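Landen Building Tenants' Meeting: Minutes
Posted in May by the Landen office
Filed under: Minutes

Present: Sallora (both units), Pereyra, the Landen office, the ground floor studio, the tenant from the back unit.
Apologies: Maltance, who sent written notes on item 4.

The meeting opened at 5:30 p.m. in the Landen office.

1. Minutes of the last meeting

Agreed with one correction. The loading door is to be kept shut after 6 p.m., not after 8 p.m. as written. The notice on the door already has the right time and does not need to be changed.

2. Matters carried over

The drip under the sink in the shared kitchen has been fixed. The tap is still stiff and Pereyra asked that people stop forcing it, as the handle has come off once.

The hallway light outside the Sallora units is still slow to come on. Landen office to call the electrician again.

Recycling: flattened boxes are still being left against the bins on the outside. The collection crew will only take what is in the bins. Reminder to go up in the kitchen.

3. Keys

This took up most of the meeting.

The Landen office went through the key list. There should be 12 sets out. All but 2 are accounted for. Of the missing sets, one is for the loading door and the side gate, and the other is the spare for the back unit. The back unit tenant said the spare was handed in before the holidays but could not remember where it was left. There is no entry for it in the book.

Sallora said the book is hard to use because it is kept in a drawer that is locked when the office is closed. The office agreed that this does not help. It was suggested that the book be moved to the shelf by the mail slots with a pen tied to it. Agreed.

The next point was keys being put down on tables in shared rooms. Several tenants have done it. The habit seems to be that people come in with their hands full, put the keys on the nearest flat surface and then go off to do something else.
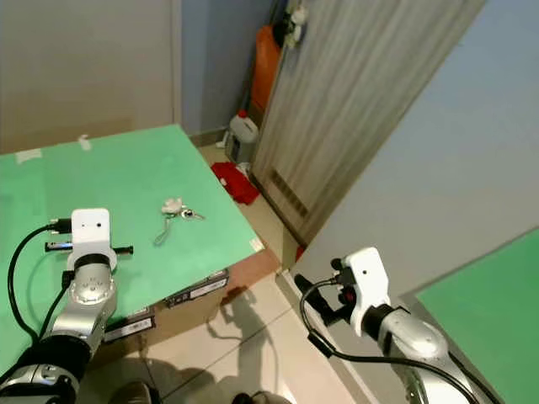

Keys on the green tabletop, with the white keychain and gray loop.

Pereyra said that a set with a large keychain is at least easy to spot. Most of the building's sets have only a thin ring and a paper tag, and the writing on the tags rubs off. The ground floor studio asked whether every set could have something bulky and light-colored on it. Sallora was in favor. The back unit tenant would prefer plain colored tags, as a big keychain does not fit well in a pocket.

After some discussion it was left like this. Shared sets (loading door, side gate, kitchen, meter closet) will each get a large light-colored keychain and a wrist strap. Tenants can do what they like with their own unit keys. No unit numbers or addresses are to be written on anything attached to any key.

It was also asked whether house rules should say keys must be handed over in person. Most felt this would not work, given the different hours people keep. The rule will be that keys go on a hook or stay with the person who signed for them.

Action: Landen office to buy the keychains and straps and move the book.
Action: Back unit to look again for the spare, including in coat pockets and in the boxes from the move.

4. Key cabinet

Maltance sent a written quote for a wall cabinet with a code lock, new cylinders for the loading door and side gate, and fitting. The price is $1,457 with everything in. The shared fund stands at $1,820.

Sallora thought this was a lot to spend in one go with the water heater getting old. Pereyra pointed out that the loading door cylinder will need changing in any case if the missing set does not turn up, and that the fitting charge is the same whether one job is done or all of them. The studio asked if the cabinet alone could be bought now. The Maltance notes say yes, but the price is not broken down.

Agreed to ask Maltance for separate prices and to give the missing keys until the end of the month. If they are not back by then, the cylinders will be changed without another meeting.

The cabinet, if bought, would go on the wall between the office door and the mail slots. The studio asked that it not be hung too high.

5. The green table

The board is holding up fine. It has some smudges and scuffs, and the pieces of white tape along the edge can stay for now as the studio still uses them as marks. Nothing needs repainting.

The support was discussed at more length. A cardboard box is all right as a stopgap but was never meant to be permanent. Pereyra is worried about it getting damp when the floor is mopped, and about people leaning on the corner of the board. The studio has had no trouble with it and likes being able to shift the whole thing easily.

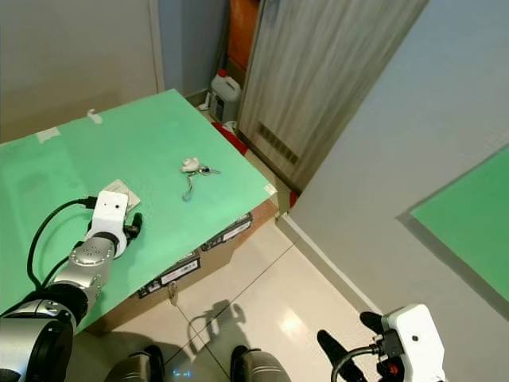
Sallora has a pair of trestles in storage that could be tried. They may be too tall. If they are, Pereyra can cut them down, and Sallora has no objection to that. Until then, please do not put heavy parcels on the table, and whoever mops should go around the box and dry the tiles next to it.

The old printed labels on the box were mentioned. A courier has scanned the wrong thing before in this building. Agreed to cover them with plain paper if the box is still there next month.

Action: Sallora to bring down the trestles. Pereyra to measure.

6. Floor

The beige tiles show every mark and the grout lines need a proper scrub. The studio offered to do the part by the table if someone else does the hallway. The back unit will do the hallway. Landen office to supply the brushes.

7. Any other business

Parking: the delivery space is for deliveries.

Sallora will have a van at the loading door for most of one morning this month and will put a note up beforehand.

The kitchen shelf is to be cleared. Mugs with no owner by the next meeting will be boxed up.

Next meeting: June, same time, Landen office.

The meeting closed at 6:50 p.m.

Comments (3)

back unit: Checked the coats, no luck. Still have the moving boxes to go through.

Sallora upstairs: Trestles are down in the hallway now. Please don't stack things on them. They do look too tall to me.

ground floor studio: Could we have the brushes before the weekend? Also the pen has already gone from the key book.

Recent items
Minutes, April
Loading door hours
Recycling: what goes in which bin
Water heater: notes from the last service
Mail slots and parcel deliveries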